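Week 9 handout: Learning to fold from hand-held gripper demonstrations

Reading for this week: the Gebreyes data report, sections 2 and 4. Bring the worksheet from March if you still have it.

1. The problem

Rigid objects have a pose. You can write down where a mug is with six numbers. A sweater has no such short description, and two grasps on the same sleeve can leave the cloth in very different shapes. Hand-written rules for folding tend to fail as soon as the garment starts out in a new pile.

2. The method

A person does the task with a gripper in each hand. Each gripper carries its own camera, so the policy later sees what the person's tool saw. We record three things per time step: the camera view, the gripper's motion since the last step, and the jaw opening. No robot is needed at this stage.

The policy (called Clivia in the report) takes the last 2 views from each gripper and predicts a short run of future motions. Motions are relative to the current gripper position. This matters when you move to an arm with a different base.

3. The data

The Gutberg set was planned at 2,000 demonstrations. After filtering, 1,834 were kept. Runs were dropped when tracking was lost or when the two recordings could not be lined up in time. Of those kept, 467 are knitwear. The rest are shirts, towels and pants.

Knits are kept as a separate split. They stretch, and the edges are harder to find than on a woven shirt. Jaw opening is also a weak signal for grasp quality on thick fabric, so do not rely on it alone.

4. What the camera sees

Homes were used instead of a lab table, so backgrounds vary a lot. Check how much of each view is cloth before you choose a crop. 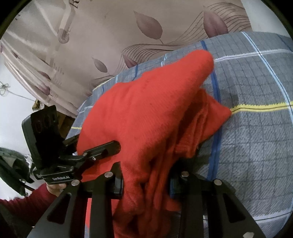 Figure 1. Red knit garment held over a plaid bedspread, seen from one gripper. The second gripper is at left.

The view is wide and its corners are black. Mask the corners before computing image statistics.

5. For the lab

Train on wovens only, then test on the knit split. Report the result with and without the second gripper's view. Use the Skenon loader, and leave the time alignment settings at their defaults. Plots are due 5 August 2022.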